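Chore Bench Gallery: Simulated and Shop-Floor Tasks

Badine test notes, posted 10/12/22

Whether a machine can put things away is a narrower question than whether it can keep house, and it is the one this page deals with. The chore bench at Badine consists of short tasks taken from homes and small shops: place an item in a tray, close a drawer, clear a counter, face a shelf. Each task has a start state, a goal state and a time limit. Nothing is scored on looks or smoothness. An item is where it should be when the clock stops, or it is not.

The full list has 138 tasks. Of these, 132 can be run in simulation with the current asset set. The other six involve cloth or liquid and are left out until the contact model is good enough to make the numbers worth printing.

The gallery entry on this page belongs to the tray placement group. Notes on the task, the scoring and the known gaps go with it. Drawer and shelf groups have their own pages.

Task setup

All tray placement runs use a fixed-base arm with a parallel gripper. A fixed base is a real limit for housework, where most of the effort is in getting to the object. It is kept here so that grasping and placing can be measured without navigation errors mixed in. Furniture positions shift a little between runs, and so does the tray angle. Room textures are swapped at random from the Kandano set, which was built for this purpose and has some fairly loud tile patterns in it. A policy that only works against a plain gray wall is of no use in anyone's kitchen.

The object is drawn from a pool of 13 shapes. Round ones are the hardest to place. Two flat fingers touch a sphere over a very small area, and any sideways motion at release turns into roll. Boxes forgive a bad release. Balls and fruit do not.
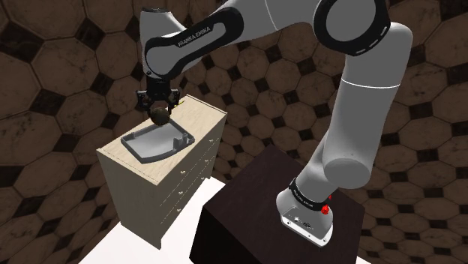
Tray placement, round object. Franka Emika arm on the dark table, tray set diagonally on the dresser top, object still in the grip.

The tray in this group has a low lip on its open side, so a round object let go with too much speed has an easy way out. Release height matters more than lateral accuracy in most of the failed runs we have reviewed. The controller tends to open the fingers early, as soon as the object is over the tray in plan view, and the drop does the rest.

Scoring

A run counts as a success if the object is inside the tray and at rest at the end of the time limit. Contact with the tray wall is allowed. Moving the tray is allowed up to a set distance, after which the run is marked as a failure even if the object stays in. The reasoning comes from shop use: a bin that has been pushed off its mark will be missed by the next pick.

Each policy gets 300 runs per task. Seeds are fixed and published with the results, so a disputed score can be replayed. Partial credit was tried in July and dropped. It rewarded policies that picked the object up reliably and then did nothing useful with it.

Two baseline policies are included. Morais is a scripted planner that reads object positions directly from the simulator. It has no perception to get wrong, and its score should be read as an upper reference only. Jimo is a learned policy that works from camera input. On boxes the two are close. On round objects Jimo falls well behind, mostly at release, and the gap widens when the tray is turned well away from the dresser edge.

What carries over to a real room

Some of it. Reach planning transfers well, and so does collision avoidance between the arm and large furniture. A dresser is a dresser, and a few millimeters of error in its height will not break the approach.

Contact does not transfer nearly as well. Friction values in simulation are set per material and stay constant over the surface. Real fruit has a waxy side and a bruised side. Real trays have dust in them. The simulator also treats most objects as rigid, so a grip force that would mark a peach carries no penalty. Users planning to move a policy to hardware should set their own force limit and should not take ours as safe for produce.

Timing is the other weak point. The bench gives the arm as long as a patient person would wait. At a packing counter that would be too slow by a wide margin. Placing one item in one tray is also a small part of the job. Someone has to bring the tray, notice that it is full and take it away, and none of those steps are in this group.

Current position on the question

For single-item placement on a clear surface, with known furniture and a fixed arm, machines can do the work in simulation, and the scripted planner does it with few errors. For the same task from camera input with round items, the results are not yet good enough for unattended use. For a cluttered dresser top, we have no figures. The clutter tasks are written but the object set is still being checked for bad collision meshes.

Notes for users

Results from before the July release should not be compared with later ones. The tray mesh was replaced in that release and the wall thickness changed.

If the tray sinks into the dresser top at the start of a run, update the furniture assets and clear the local cache.

Texture swaps can be turned off for debugging. Scores produced with swaps off are not accepted for the results table.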